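Do you need a toaster oven if you already own an oven?

My sister-in-law Ronja has been telling me for two years that a countertop oven would change how I cook. I've heard the same about a bread machine, a rice cooker and a spiralizer, and I know which cupboard all of those live in. But my big oven takes forever to heat up for one slice of leftover pizza, so in January I gave in and paid 59 dollars for a cream-colored one.

The sales page promised it would "replace four appliances." Which four? I own a toaster. It makes toast faster, and it doesn't ask me to set a temperature first.
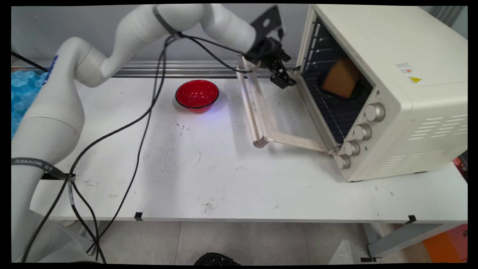
Four knobs also seems like a lot for a box that melts cheese. I use two of them. Ilham, who has more patience than I do, read the whole manual and says the others matter. Maybe so. My open-faced sandwiches came out the same either way.

Then there's the space. People talk about these ovens as if they were small, but the door folds down in front, so you have to keep that stretch of counter clear too. Add some breathing room by the side vents and I've given up the spot where I used to chop onions.

What it does well: reheated fries, a single baked potato, 8 cookies when I don't want 24. The crumbs are a nuisance and I still don't trust the dial on the low end. Ronja says to buy a cheap oven thermometer, so now the thing that was going to save me buying gadgets needs a gadget.

I'm keeping it until summer, when I won't want to heat up the kitchen. If it hasn't earned its corner by then, Ronja can have it.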